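Walking the Endisdale to Kinport path: my local geography project

Last updated: June

I picked the Endisdale to Kinport path for my project mainly because I can see the start of it from my bedroom window, and I thought it would be easy. It was not all that easy! I've lived in Endisdale since I was six and had only ever done the first bit, up to the reservoir gate, where my dad always turned round for his tea.

My question was this: does the grading on the walk leaflet match what it feels like to walk it? The leaflet calls the whole thing "moderate", one word for the lot, and I wanted to see if one word was enough. I split the route into four sections (village to reservoir, reservoir to Leria Wood, the wood itself, then the long drop to Kinport) and walked it three times, twice going down to the sea and once coming back up. For each section I wrote down the surface, the slope, the signs and how long it took me, with stops taken off.

The first section is a lane and then a farm track, and you could push a buggy along most of it. There's a kissing gate at the reservoir that a wheelchair wouldn't get through, and the leaflet says nothing about it, which I think is pretty bad when the car park board has a wheelchair symbol on it. I've put that first in my suggestions.

Reservoir to Leria Wood is where it starts climbing. It's grass over stones, fine when it's dry, but on my second walk it had rained all night and I slid more than I walked. I timed myself at 28 minutes in the dry and a lot more than that in the wet, only I forgot to restart the watch after a snack so I can't give a proper figure. (I know. I've put it in the section on mistakes.)

The wood was my favourite. It's cool and green and there's a stream you cross on flat stones, then 300 metres of steps going up the far side, all different heights, with a handrail that stops halfway for some reason. My knees did not enjoy those. Signs are good here, little yellow arrows on the trees, except at the fork by the fallen beech, where there isn't one and I went left both times I was heading for the sea. Left is wrong. Left takes you to a field with a very cross horse in it.

Food was part of the project as well, as we had to plan the day out for a group, with what to take and what to eat when you get back. I made packed lunches for the walks and then a big veg supper for afterwards, as everyone comes home starving.
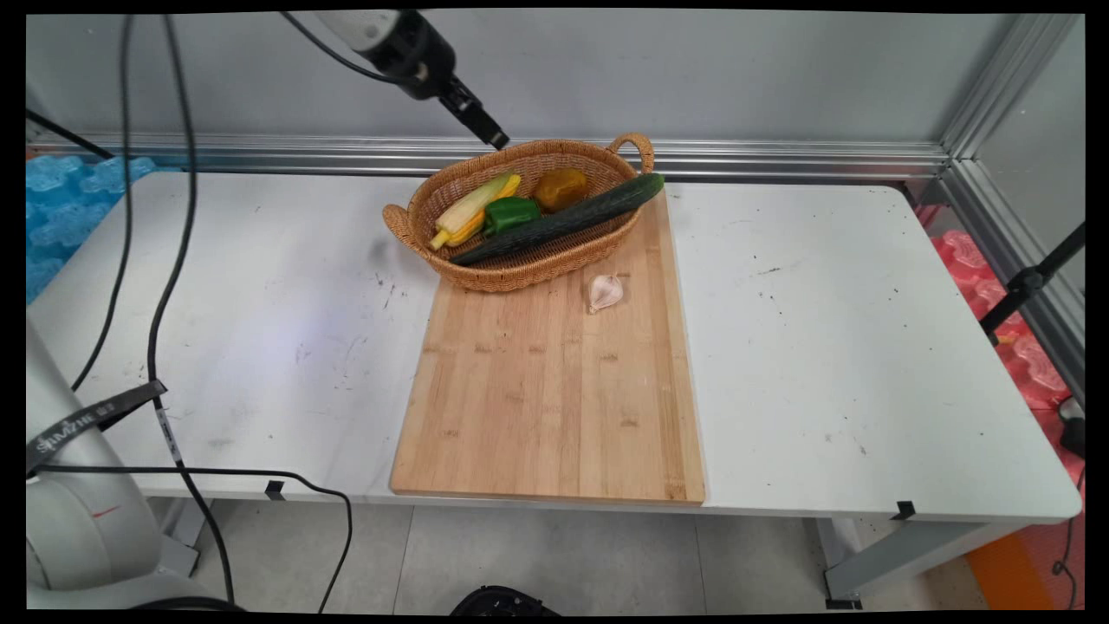 Fig. 1: Vegetables in a basket, with garlic on the board.

The last section is the one I'd grade "hard" if it was up to me. It drops to Kinport by a zigzag path with loose stones, and on the way down I was going so slowly that a man with two spaniels passed me, waved, and was eating chips on the harbour wall by the time I arrived. Going back up was easier on the feet and much worse on the lungs. There are two benches, both with lovely views, and I used both of them for quite a while.

I also talked to Nattawut Thammasiri, who runs the Boonchu café by the harbour and sees walkers come in all day long. He told me people coming off the path nearly always ask the same thing, which is whether there's a bus back. There is, but the stop is round the corner behind the boat shed and the timetable isn't on the leaflet either. He thinks a sign at the bottom of the path would sort it out, and I agree, so that's in my suggestions too.

So, my results. I'd call section one easy, section two moderate (hard in the wet), section three moderate and section four hard. Only two of my four match the leaflet, and one of those depends on the weather.

Mistakes: the watch, obviously. I also did all the walking by myself or with my cousin, who runs cross country, so my timings are either me being slow or her being annoyed. If I did it again I'd take my nan along as far as the wood and somebody with a small child too, and I'd measure the slope properly with the clinometer from school, which I had in my bag on the third walk and completely forgot to get out.

My suggestions for the leaflet are to grade each section by itself, mention the kissing gate, add an arrow at the beech fork and print the bus times on the back. I've sent them to the path group in Endisdale and I'm waiting to hear.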